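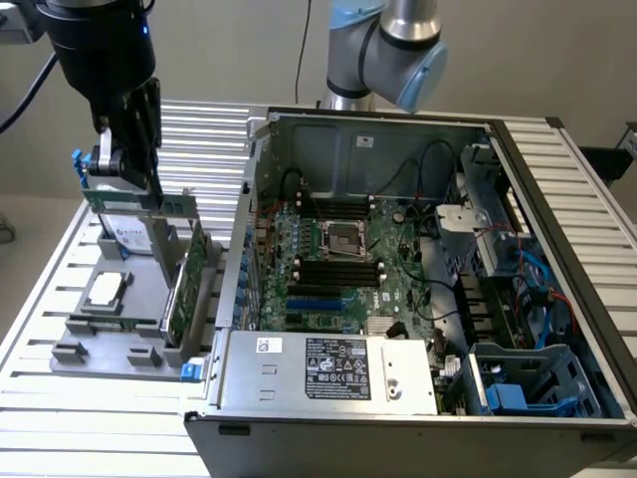

An open desktop tower with a green expansion card held beside it.

Free video-editing evenings are coming back to Tustden in February, and the programme is twice the size of last winter's. Huguette Jacquet, who cuts wedding films and short documentaries for a living, will teach all 19 sessions in the upstairs room at the Gurkden arts centre. Doors open at 6.30pm and beginners are very welcome!

Last year's course filled 40 places in one evening, and the films that came out of it were a joy – a portrait of the Patrício bakery had the whole audience laughing.

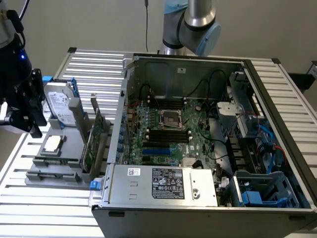
Editing is taught from scratch, starting with how to watch your own footage and pick out the bits worth keeping. Sound gets three evenings of its own this time, which will please anyone who has ever battled wind noise. Jacquet is also keen that people sort their files before they touch the timeline, each clip in its own labelled folder, much as the hard disk and the green card each have their own spot in the grey tray beside the open computer. "Tidy bins, happy editor," she says.

The centre has 800 clips of local archive film for people to practise on, from carnival floats to the old ferry.

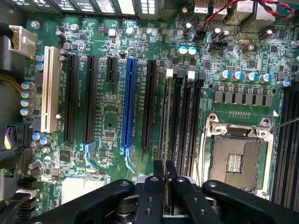
How to join

Places cost nothing, but you do need to book at the Gurkden front desk. You can bring your own laptop or use one of the centre's machines, which all run the Prenex editing program. There are 59 places this year. Finished films can be up to five minutes long, and every one of them

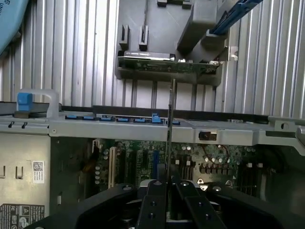 will be shown on the big screen at the end of the course, with tea and cake in the foyer afterwards. Friends and family can come along to that too – just turn up.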